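Platulgate Compartment Boxes and Trays
Small-Item Storage, Desktop Range

The Platulgate range is supplied by Hidayat to schools, clinics and offices that keep small supplies at the desk. It consists of a hinged box in smoke gray plastic and an open tray in clear plastic. Both are sold singly or in cartons of 64.
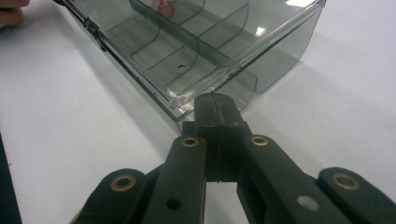
Orders received before noon are sent from the Cliltden warehouse on the next working day. Institutional customers may order against an account, and a purchase order number must be given at the time of request. The minimum order for account customers is 5 units, which may be divided between the box and the tray.

Hinged box, item 244. The box is intended for paper clips, pins, erasers, stamps and similar articles that are taken out and put back many times a day. The scooped front allows small pieces to be drawn up the wall with one finger. The lid opens fully and may be left open during use.

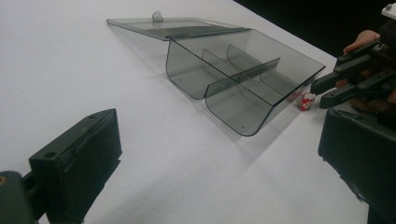
Labels are not included with either product. Customers who require printed labels should request the Brirkumstead label sheet, item 300, which is cut to fit the lid and may be removed without solvent. Handwritten labels should be placed on the outside of the box only.

Open tray, item 245. The tray is suited to sorting and to shared worktables, where contents must be seen at a glance.
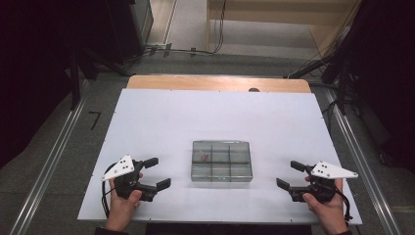
Care of the tray is the same as for the box. Wash by hand in lukewarm water with mild soap, and dry with a soft cloth. Abrasive pads will mark the plastic. Thin walls divide the tray into three columns and two rows, and a soft brush is recommended for the corners of each compartment. Neither product should be placed in a dishwasher or left near a heater.

Returns are accepted for unused goods in the original carton. Questions about bulk orders and replacement lids should be addressed to Lucrezia Ferraro, Customer Accounts, Hidayat.

Prices on this page were last reviewed in September 2026 and are available to account customers on request.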